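Why Does Cloth Wrinkle?

Pull a T-shirt from the bottom of your drawer. Chances are it looks like a map of somewhere with a lot of mountains. You didn't put the mountains there. You just sat a pile of sweaters on it for a month.

Cotton starts out as fluff on a plant. Each bit of fluff is made of long, thin chains, far too small to see, and the chains hold on to each other with weak little bonds. Think of people holding hands in a very long line, if the people were bored and let go easily.

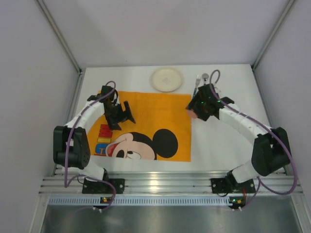 Water makes them let go even faster. When cotton gets damp, the chains slide around and grab whichever neighbor is closest. Then the cotton dries, and they stay put. If your shirt was in a ball at the time, congratulations – you now own a shirt that remembers being a ball.

An iron does the same trick on purpose. Heat and steam loosen the bonds, the weight presses everything flat, and the chains grab hold again in a more respectable position. It lasts until you sit down.

Wool is springier, so it bounces back. Polyester mostly ignores the whole business.

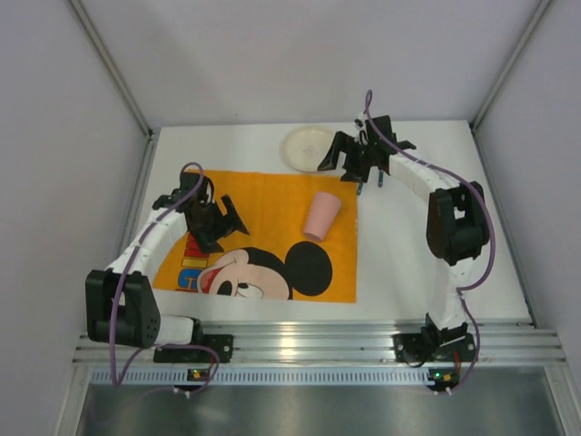 Revathi Pillai wrote in to ask if folding is any better than stuffing, as her brother claims it makes no difference. It does, a bit. A folded shirt still gets creases, but only where you bent it. Her brother may keep stuffing if he likes mountains.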